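**Is anyone else doubtful about home-collected gripper demos? (cup task)**

Posted in: Learning from demonstration

**marrowfat_peas** wrote:

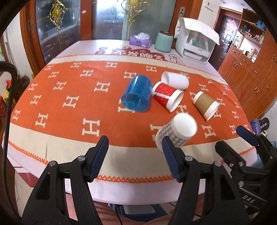
*Cup task, five cups tipped over, jaws open, nothing gripped yet.*

We've been handed 2,740 episodes of this sort of thing and told they will "generalise to the home". Two hand-held grippers, one person sitting at their own dining table, cups stood up and stacked, then knocked over and done again. The batch came through Vovel, and our side at Harkstead is meant to sign it off by Tuesday.

I'm not convinced. It looks like a real home, I'll give them that. But a policy trained on this learns one table, one height and one person's habits. I've watched 14 episodes back to back and the hand always goes for the nearest cup first. What is the model going to learn apart from "go for the nearest cup"?

---

**tidemark** wrote:

How many homes in the batch? That's the only number I'd care about. 2,740 from one kitchen is a small set, whatever the invoice says.

---

**marrowfat_peas** wrote:

13 homes. Split very unevenly, and two of them make up more than half.

---

**old_solder** wrote:

I think you're being hard on it. Look at the cups in your own picture. A see-through blue plastic one with the cloth pattern showing through, paper ones, a plain white one, all on a busy orange and cream cloth with big letter Hs on it. We used to collect on a grey bench with matching beakers, and the policy fell over the first time somebody put down a tea towel. I'd have paid good money for that tablecloth.

---

**marrowfat_peas** wrote:

> I'd have paid good money for that tablecloth

Fair, but it's the same tablecloth in every episode from that house. The model can learn to lean on it just as well as it leaned on your grey bench.

---

**tidemark** wrote:

Agree with the OP there. Busy isn't the same as varied. Swap the cloth every 20 minutes and I'd start to listen.

---

**quillwort** wrote:

I did this work for Gistton for a few months, on the collecting side. We were asked to change the cloth and the cups between sets. People did it for the first week and then stopped, as the pay was per episode and moving things took time. If you want variety you have to pay for the changeover.

Also, the nearest-cup habit was in our instructions. Page one: "start with the object closest to you". I'd ask for the instruction sheet before blaming the person holding the gripper.

---

**marrowfat_peas** wrote:

That's useful, and rather damning. I've asked for the sheet.

---

**old_solder** wrote:

Still say you're judging it before training on it. Hold out the smallest homes, train on the rest, see what it does with a cup lying on its side. If it falls apart you've got your argument. At the moment you've got a feeling and 14 clips.

---

**brackish** wrote:

The bit that would bother me is the see-through cup. If you're getting any depth from the cameras, clear plastic is where it goes wrong. Check how many grasps on that one are clean compared with the paper ones. On the Sorrentino set (different task, same idea) we threw away a large share of the clear objects and only found out in September, after the training run.

---

**tidemark** wrote:

Paper cups have their own trouble. They crush. A person feels it and eases off, and unless the gripper records force that never gets into the data. You only get the width of the jaws.

---

**marrowfat_peas** wrote:

Jaw width only, no force. I did ask.

Right – I'll do old_solder's hold-out test and pull the clear-cup grasps separately. I don't expect to be talked round. Not signing anything before I've seen the instruction sheet, whatever Vovel's deadline is.

---

**old_solder** wrote:

Post the numbers either way, please. Including if they're good.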